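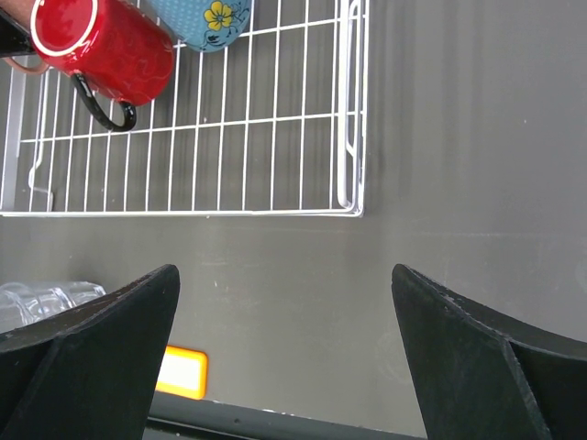

FAQ – Pannes et sécurité

Pourquoi ma pince s'arrête-t-elle grande ouverte au-dessus de l'égouttoir ?

C'est LA question qui revient le plus dans ma boîte mail ! Chez moi, avec le Ploredel, c'est arrivé un jeudi : le bras descend vers les mugs, ouvre les doigts, et puis plus rien. Code 591 à l'écran. Dans mon cas, c'était le câble du poignet qui tirait un peu trop quand le bras se penchait – la position des doigts n'était plus lue, et le contrôleur coupait tout par prudence. J'ai redonné du mou au câble, refait l'initialisation, et je n'ai plus revu le 591 depuis.

Je peux retirer la vaisselle à la main pendant l'arrêt ?

Non, pas tout de suite. Un bras immobile n'est pas un bras hors tension, et je l'ai appris en sursautant... Le mien a repris sa trajectoire au moment où je tendais la main vers une anse. Arrêt d'urgence d'abord, ensuite l'interrupteur général, et j'attends 22 secondes avant d'approcher les doigts (les miens, donc).

Et si la pince serre trop fort ?

J'ai perdu un verre comme ça, en deux morceaux bien nets. Après une mise à jour, le réglage de force était revenu à sa valeur d'usine sans le moindre message. Maintenant je le vérifie à chaque mise à jour, et je teste avec un gobelet en plastique avant de repasser au verre. Si vous avez de la casse : bras coupé, gants épais, et on nettoie aussi entre les doigts de la pince, les éclats s'y logent très bien.

Un mug couché sur l'égouttoir, c'est plus difficile à prendre ?

Oh que oui ! Un mug rouge brillant à anse noire, couché sur des fils blancs, ça fait des reflets partout, et mon bras visait régulièrement à côté de l'anse. J'ai baissé la lampe et ralenti la descente au niveau 3. C'est plus long, mais je n'ai plus accroché l'égouttoir.

Des éraflures sur les doigts, c'est grave ?

Quelques marques claires sur le noir, je laisse. Une fissure ou un doigt qui prend du jeu, là j'arrête et je remplace. J'ai pris les miens chez Amberg, référence 3401, le montage se fait avec la clé fournie. Ceux de chez Işık vont aussi, mais il faut refaire tout le calibrage derrière.

Où signaler une panne qui n'est pas dans la liste ?

Sur le forum Kultumia, rubrique « Bras et pinces ». Notez le code, la version du logiciel et ce que le bras faisait juste avant l'arrêt. Vous pouvez aussi m'écrire – je réponds, mais plutôt le soir.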